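Flamville House - Residents' Meeting, Minutes

Held in the ground floor common room, Thursday, 7:00 p.m.

Present: Florencio Arrieta (chair), Nilmini Patwary, Debashish Bhuiyan, Dong-geon Na, and nine other residents who signed the sheet
Apologies: Prasanna Nanayakkara (working the late shift)
Minutes taken by: Nilmini Patwary

1. Minutes of the last meeting

The minutes were read and accepted with one correction. The complaint about the bicycle room came from the second floor and not from the third floor. Mr. Bhuiyan asked that this be written clearly, as he lives on the third floor and was asked about it several times.

2. Matters arising

The lock of the side door was repaired by Skonlow. The invoice is not received yet. Mr. Na will telephone them again.

The light on the back stairs is still going off too early. The timer was set longer in November but residents with shopping bags say they are in the dark before the second landing. To be continued under the next electrical visit.

3. Bedrooms and bedding

This item took the most time of the evening.

Mr. Arrieta reminded everybody that the furnished rooms are getting new mattresses from Gusetti in two deliveries. The first delivery is complete. The second one is expected before the end of the month, and the driver will bring the mattresses only to the front entrance. Residents who can help to carry should give their names to Mr. Na. The elevator doors are narrow and last time one mattress had to go up by the stairs.

Ms. Patwary said that the new mattresses are light in color and show every mark. She asked the residents to use a cover from the first night. Covers are in the linen closet next to the laundry, sorted by size, and each furnished room can take two. There was a discussion whether a resident who brings their own cover can keep the house cover also. It was agreed that they should return it.

Mr. Bhuiyan spoke about wiping down. When a room is changed between residents, the mattress and the padded boards should be wiped with a soft cloth, nearly dry, and left in the air for the afternoon with the window open. He has seen people use the kitchen sponges for this work and he asked them kindly to stop. Soft cloths will be kept in a box on the shelf in the linen closet. After use they go in the wash and come back to the box folded.

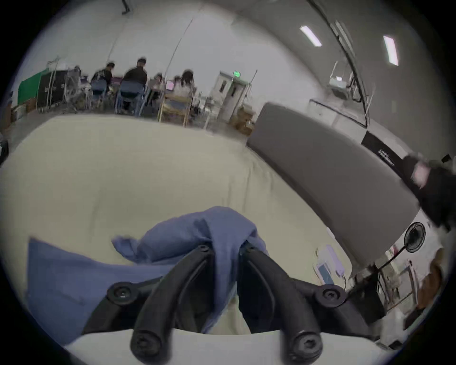

One resident asked if bleach is allowed for stains. The answer is no. For a fresh stain, cold water and a little dish soap is enough. For an old stain please tell Ms. Patwary before trying anything.

Loose padded boards were discussed next. Some residents like to have one against the wall at the side of the bed, and some do not want one at all. It was decided that each person may choose, but a board which is not wanted must go to the storage room and not stay in the corridor. Two persons should move it, holding from the top and the bottom. Mr. Na will write the room number on a paper tag for each stored board, so that it can be found again.

Small electric fans are permitted in the bedrooms. Cables should not run under the mattress or under the covers, and the fan must be switched off when the resident goes out. Mr. Arrieta has asked the insurance office if anything more is needed from us, and he waits for the answer.

Decision: the bedding rules will be printed on one page and put on the inside of the linen closet door. Ms. Patwary to write it, Mr. Bhuiyan to check.

4. Laundry

The second dryer is working again. The reservation sheet is full most evenings and it was asked if the hours can be longer on weekends. The room under the laundry is a bedroom, so the present closing time stays. Residents are asked to take out their things within 15 minutes after the machine stops. If they do not come, the next person may put the clothes in the basket on the table, with care.

5. Money

Mr. Arrieta read the report for Ms. Nanayakkara. The house fund stands at 1152 dollars after the payment for the door mats. A sum of around 2000 dollars was hoped for at this time of the year, but three residents moved out early and their rooms were empty for some weeks. The purchase of a new vacuum cleaner is postponed to the next meeting - the old one still works, except on the stairs.

6. Other business

Packages from Seneviratne are again being left outside in the rain. A note for the driver will be put on the front door.

Mr. Na would like to give away a small desk and a lamp. Interested persons can see him in room 17.

The meeting closed at 8:25 p.m. The date of the next meeting will be put on the notice board.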